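The Laundry Basket

By Eduardo Godinho
August 29, 2021

Print this article | E-mail this article

A laundry basket is an open container for carrying or holding clothes, and I have been collecting notes on them for longer than I like to admit. My editor, Aníbal Meireles, asked for an encyclopedia entry and said I could write it the way I talk, so that's what he's getting!

People use the name loosely. In my house growing up, the "basket" was the thing you carried and the "hamper" was the tall thing with a lid that stood in the bathroom and smelled a little. Plenty of families say it the other way around, and plenty more use one word for both. For this article I'm sticking with basket for anything open-topped that one person can pick up, clothes and all.

Origins and materials

The oldest kinds were woven - willow, cane, split wood, whatever grew nearby. Willow is still my favorite to look at, but it snags knits terribly (I lost a very good sweater that way), and if it's left damp it goes gray and starts to shed little splinters. A lot of woven baskets came with a cotton liner to get around that, and then of course you had one more thing to wash.

Plastic took over during the twentieth century, and it's easy to see why. It's light, it rinses clean, and a molded basket can be full of holes without getting weak. Wire baskets hung on in public laundries, usually on wheels, and canvas bags on folding frames come and go with fashion. I have a canvas one from a little shop called Brarkia that I love dearly, but it tips over if you so much as look at it.

Shape and parts

Most carrying baskets are either round or rectangular, with a rim that is thicker than the walls. Round ones sit nicely on the hip. Rectangular ones fit better on shelves and in car trunks, and folded towels go into the corners properly. Some makers put a curve in one long side so it hugs your waist, and people either swear by that or never notice it.

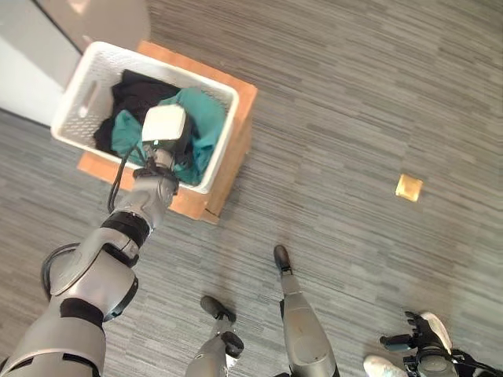
Ventilation is the part of the subject I could talk about all day. Clothes that have been worn hold moisture, and a pile of them in a solid tub will turn musty much faster than the same pile with air moving through it. Makers have tried slots, diamonds, round holes and lattices, and I've owned nearly all of them. My own preference is for fine perforations like the ones on the white basket in the photo, which let air in all along the sides, and I like a handle that's simply a slot cut into the short side, too. There's nothing to snap off! Big open lattices breathe even better, but socks poke through them and so do bra straps, and you end up dragging half your wardrobe along the hallway.

Handles are where cheap baskets fail. The opening should be wide enough for four fingers, with a rounded edge, and the rim above it needs some thickness or it will crack on the first cold day in the garage. Mine from Patton lasted seven years before the rim split, and I was truly sorry to see it go.

Where it stands

Bending down to a basket on the floor gets old quickly, so people raise them. A bench will do, or a stool, or a wooden crate turned into a stand. I want a bit of ledge showing around the bottom so the basket doesn't creep off when I'm digging for the other sock. In laundry rooms with a hard floor I'd add a rubber mat, while carpet grips well enough by itself.

Sorting

The one-basket household sorts on wash day. The several-basket household sorts as it goes, usually into lights, darks and towels. I've done both, and I went back to one basket last April after a move to Gouveia left me with a closet the size of a mailbox. Dark clothes can share a basket with brighter colors for as long as you like if everything is dry. Damp is another matter, and a new red T-shirt left overnight on a pale pillowcase will teach you about it.

Care

Plastic baskets want a wipe with soapy water every month or so, and an old toothbrush for the holes. Lint packs into them. Woven ones should be dusted and kept out of direct sun.

See also: Clothespin; Hamper; Ironing board

Print this article | E-mail this article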